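Ziltora Household Cooking Energy Log
README, release 2

Overview

Ziltora is a table of electricity readings taken at the wall socket while ordinary meals were cooked in home kitchens. Each row is one cooking session on one appliance. The release covers 104 sessions, logged at 15-second intervals, from two households referred to in the files as Destura and Mok. The names are labels only and carry no meaning.

The log was put together to compare small benchtop appliances with stovetop cooking for the same dishes. It may also be useful for checking load models, for teaching, or for anyone who wants real appliance traces with the odd gap left in.

Maintainer: Yi-chun Tam
Last updated: 11/10/2021

What is in the folder

sessions.csv – one row per session, with appliance, dish, start weight, water added and total energy
traces/ – one file per session, named by session number
appliances.csv – rated power, nominal capacity and type for each appliance
notes.txt – free text written by the cook, lightly edited for spelling
units.txt – units and rounding rules

Appliance classes

Appliances are coded by class: POT for electric cooking pots, KET for kettles, RIC for rice cookers, HOB for electric hobs and OVN for ovens. Gas appliances are out of scope. A multi-function appliance is coded by the function used in that session, so one appliance can turn up under more than one class.

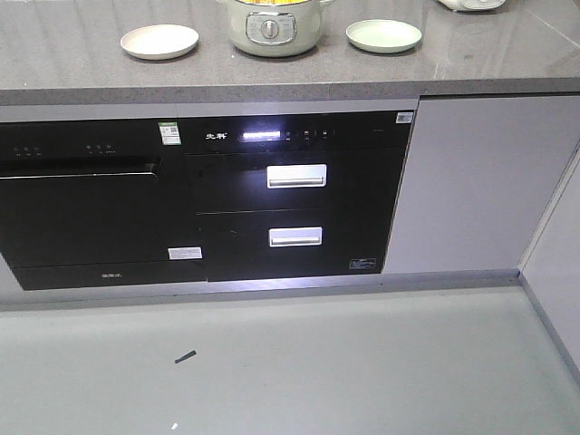 Figure 1. Electric cooking pot with dial control, class POT.

Dial settings are recorded as the position printed on the appliance, with no attempt to convert them to watts. On several models the dial changes the duty cycle and leaves the heating power alone. Users who want average power should work it out from the trace.

Measurement

Readings come from a plug-in meter of the Evis type placed between the socket and the appliance. Hobs and ovens wired directly to the switchboard were metered with a clamp at the circuit breaker, and these sessions have meter_type set to C. Clamp readings assume a fixed supply voltage and are less accurate at low loads.

Time is local time without daylight saving. The clock on the Mok meter was reset in September, and sessions before that date have been shifted to match. The unshifted start time is kept in the column start_raw.

Food weights were taken on a kitchen scale before cooking, to the nearest gram. Vegetables were weighed after trimming. Corn was weighed with husk and silk removed and the cob left in, so the weight overstates the edible portion.

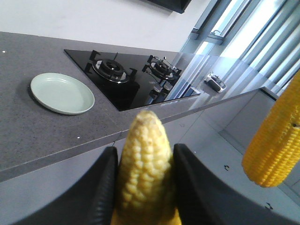

Water is recorded by volume, as measured with a jug, and includes any top-up during the session. Where the cook forgot to note a top-up the field is blank, not zero. Please don't fill these blanks with the mean – the missing values are mostly from long simmering sessions and are not random.

Columns that need care

energy_wh is the total from plug-in to switch-off, including any keep-warm period. energy_cook_wh stops at the time the cook marked the food as done. The two differ a lot for class RIC.

lid is coded Y, N or P, where P means the lid was on for part of the session.

batch is the number of portions the cook intended to make. It is an opinion.

ambient_c comes from a thermometer in the same room and can be raised by the cooking itself.

Known problems

Both households cooked to their own taste, so doneness is not comparable between them. Short dropouts in the traces are left as empty rows. Energy totals come from the meter's own counter and are unaffected by the dropouts. Standby draw below the meter's threshold reads as zero.

Changes since the first release

Rice cooker sessions now have a separate keep-warm flag. Duplicate traces have been removed. The spelling of dish names has been made consistent (capsicum, zucchini, sweet corn). Colour codes for the plotting script have moved out of appliances.csv.

Use

Free for any purpose with attribution to the Ziltora log. Corrections should quote the session number and the column name.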